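Tutville allotment plots to double by April

11 July 2025

Tutville is to get 16 new allotment plots on the old Gustov nursery site, after the town council agreed a lease with the landowner. The waiting list stands at 133 names, and some people have been on it since the Yip Lane plots closed.

Rent will be £100 a year, water included. Clearing the ground and laying a path - the old one is badly broken up - will cost £2,000.
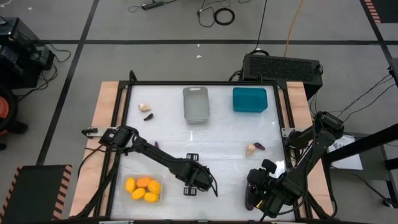
Sheds will be allowed on the full-size plots only. Applications open at the Ornent Road library next month.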